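FOR IMMEDIATE RELEASE

Gatex Books to publish The Orchard Ledger this April

A debut work of narrative nonfiction from Dexter Sison, on one valley, one packing shed and the season that nearly finished both.

Gatex Books is pleased to announce The Orchard Ledger by Dexter Sison, out in April in hardcover, ebook and audio. World English rights bought by the Gatex nonfiction desk after a short auction. Translation rights still available – see the end of this release.

The story in short. A fruit-growing valley called Anis. A packing shed, Tehrani & Daughters, that had handled the valley's crop for three generations. Then a late frost, a bank that wanted its money, and a ledger found in a feed bin, with 1,317 entries in four different hands. Loans of cash, loans of ladders, a mule, a wedding dress lent out twice and never returned. Sison went to Anis to write a magazine piece on the frost. He stayed 21 months.

What he came back with is part family saga, part detective story. Who kept the ledger? Why does one grower, known only as "Jarik" in its pages, owe nearly everybody in the valley and then, overnight, owe no one? The answer takes Sison through court basements, a closed-down cannery, two funerals and a very long bus ride with the last surviving bookkeeper.

"I thought the ledger was about money," says Sison. "For months I added up columns. Then I started reading the names out loud to people at the shed and they'd put down what they were doing and talk. I stopped adding after that."

Chapters move between the present day shed and the ledger years. Sison worked the sorting line for part of a harvest and writes about it well – the noise, the sore wrists, the arguments over the radio. Readers who like their history with dirt on it will be at home.

Citrus and darker fruit, over green metal.

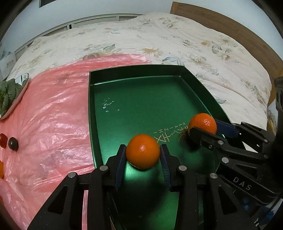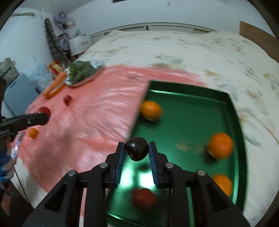 About the book

The Orchard Ledger runs in four parts, one for each of the hands in the ledger. Sixteen pages of plates, plus a fold-out map of the valley drawn for this edition. Endnotes, a family tree for the Tehranis, and a short glossary of packing shed slang that the editors fought over and then kept.

First printing in hardcover. The audio edition is read by the author, with the ledger entries themselves read by people from Anis, some of them grandchildren of the borrowers. Recorded in the shed office over one long weekend. You can hear trucks.

"It came in as a proposal of forty pages and I read it standing up in the kitchen," says the acquiring editor at Gatex. "Dexter has the patience of a good reporter and he's funny, which the proposal didn't warn us about. The Jarik chapters kept the whole office guessing. We had bets on. I lost."

Reading groups: a guide with discussion questions will be on the Gatex website from publication day. Libraries and bookstores can ask for printed copies now, while they last.

About the author

Dexter Sison grew up over a hardware store and has worked as a court reporter, a night copy editor and, briefly, a fruit sorter. His magazine writing has covered water rights, small town newspapers and the trade in used church organs. The Orchard Ledger is his first book. He is at work on a second, which he won't discuss.

Events

Launch reading at the Anis grange hall, 7 p.m., free, doors at 6:30. Seating for 700 across the main hall and the overflow tent, so please come early if you want to be inside. Sison will read from part two and take questions. Signed copies on sale at the door, cash or card.

A short tour of independent bookstores follows. Dates are being confirmed and will go out in a seperate notice. Stores that want to be added should get in touch with publicity as soon as they can, the calender is filling fast.

Review copies and interviews

Print galleys ready now. Digital galleys on request. Please state outlet and preferred format. Sison is available for phone, video and in-person interviews in the weeks before and after publication – mornings are best. An excerpt, "The Mule," is cleared for first serial and runs a little under three thousand words. Author photo and jacket art available in high resolution from the same desk.

Embargo: no reviews before publication week, please. News items and listings can run at any time.

Rights

World English: Gatex Books. Translation, film and television: held by the author, queries through Gatex publicity, who will pass them on.

Contact: Publicity desk, Gatex Books. Put ORCHARD LEDGER in the subject line.

ENDS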